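Utensil caddy, second month

The caddy has been in service since December, so there is enough use behind it to write up properly. It replaced a ceramic jar on the counter, which held everything long and thin in the kitchen and let go of none of it easily. The jar had one compartment and no drainage. Pulling out a spoon brought two chopsticks with it, and anything put back damp stayed damp at the base.

I do the sorting at the table. The cloth with the stars on it gives enough contrast to see what is on it, and the counter by the sink never has enough clear space.
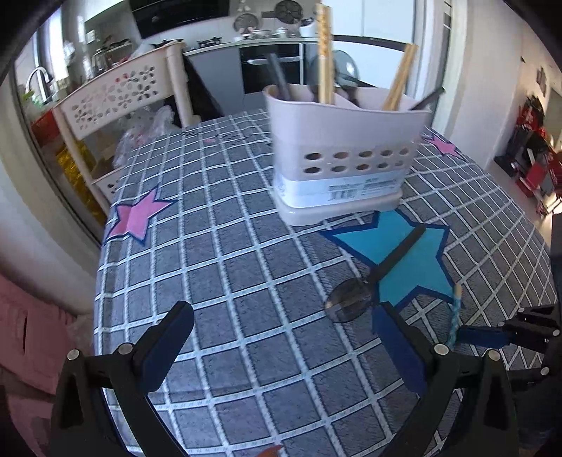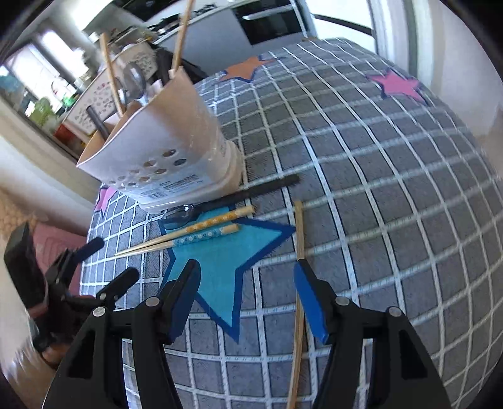
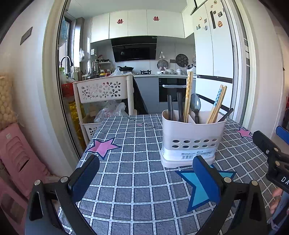
The problem with chopsticks in a shared holder is mostly one of volume. A bundle that looks modest in the hand takes up a full compartment when it stands on end, and the tips spread at the bottom while the tops spread at the top. The bundle behaves like a cone in both directions. If the compartment is narrower than the cone, the last pair has to be pushed in, and pushing is how tips get split.

My earlier attempt was a Plundstead drawer tray. It had a long channel meant for cutlery, and chopsticks fit in it lengthwise with a little room to spare. The trouble was depth. After the first layer, the second layer rolled, and closing the drawer moved the whole lot toward the back. I gave it to a neighbor who keeps pencils in it.

After that I tried a Rusgate rack, the kind that hangs from a rail. The cups were steel with a solid bottom. I drilled them, which left burrs I never fully removed, and the rail came off the tile twice. I did learn from it that I want the holes in the sides as well as the bottom. Side holes let air through at the height where the utensils touch each other, and that is where moisture sits longest.

The current arrangement follows a few rules. They are not complicated but they took some time to settle.

Plain wooden chopsticks go in as bundles, tips down. I have read the argument for tips up, on the grounds that the eating end dries faster. It does. It also gets handled by everyone reaching for a spoon, so I prefer it down and accept the slower drying.

Patterned pairs are matched before they go in. Plain ones are interchangeable and I do not bother. The patterned ones are not, and a mismatched pair is noticed at dinner by whoever gets it. Matching takes longer than any other step. I lay them out flat, slide the pairs together, and set aside any single that has no partner. Singles get one month. After that they move to the plant pots, where they make good stakes for seedlings.

Anything with a flat handle goes against a wall of the holder. Flat handles in the middle act as a divider in the wrong place and make the bundles lean. Rounded spoons can go in the middle, since the bowls sit above everything else and do not interfere.

Small spoons do not go in at all if they are shorter than the holder is deep. They sink, and the only way to get them out is to tip the whole thing over. They live in a cup on the shelf.

On washing: the wooden ones are done by hand in warm water with ordinary dish soap, rinsed, and rolled in a towel. I roll them in batches of 20. More than that and the ones in the center of the roll come out wet. Then they lie flat on a rack for 6 hours before they go back in the holder. I tested shorter times. At three hours the surface is dry to the touch, but a paper towel wrapped tightly around the bundle still picks up moisture. At six it does not. In humid weather I leave them overnight and do not measure anything.

The holder itself is washed whenever I do a full sort. The holes are the slow part. A bottle brush is too wide and a toothbrush does not reach the lower row from inside. I use a pipe cleaner from the outside, one hole at a time, followed by a rinse under the faucet. Mineral deposits come off with white vinegar diluted by half, left for 11 minutes the first time only because that was when I remembered it. The result was fine and I have kept the number.

I also considered a Courtois crock, which a few readers recommended after the post on knife storage. It is a nice object. It is also heavy, opaque, and closed at the bottom, and I would be back to the jar. The Skokden insert that fits inside it adds dividers but does nothing for airflow.

There are things I have not solved. The holder is light, and with long utensils loaded on one side it wants to lean. Distributing the bundles evenly helps. A flat stone in the bottom would help more, but it would cover the drainage. I may try a thin strip of nonslip liner underneath, cut to leave the outlets free.

The second open item is quantity. A full sort turned up far more chopsticks than this household can use at one meal. I stopped short of the number I had feared, which was 100, but not by a comfortable margin. Most of them came with takeout and were never chosen by anyone. The rough ones, with a visible splinter line along the edge, went into the kindling box. The remainder are perfectly usable and I have put half of them in a bag at the back of the cupboard for when people come over.

Next I plan to do the same exercise for the ladles and spatulas, which currently hang on hooks over the stove and collect grease. I have not picked a method yet. If you have a rail that stays attached to glazed tile without drilling, I would like to know which adhesive you used and how long it has been up.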